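About Ketcombe

We teach robot arms to pick things up. Toddlers manage this for free, which our investors have been kind enough not to mention.

Ketcombe started in a rented unit in Rurkton with one arm and a great deal of packing tape. Our method, Joter, trains a gripper entirely in simulation and spends most of its effort on the awkward cases: objects partly hidden behind other objects, bad shadows, surfaces that have seen better days. We render the scuffs on purpose. A clean simulated table gives you a robot that has only ever met clean tables.

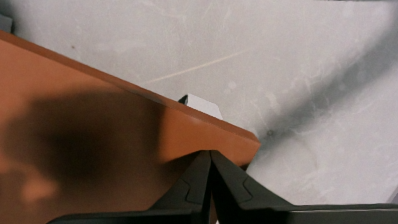 Cheng-en Kao still thinks we overdo the shadows, and has said in more than one meeting that half the benefit would survive if we turned them off and went home earlier. We tested it. With shadows, Joter needed 2,000 practice grasps to reach the score that took 2,773 without them. The meetings continue.

What we haven't solved: soft things, shiny things, and anything in a bag. Ikechukwu Wike runs the bag work and would like more bags.

There are 7 of us now. Our test set, Abreu, has 410 cluttered layouts and is free to download. If your method beats ours on it, please write. We'll be gracious by July.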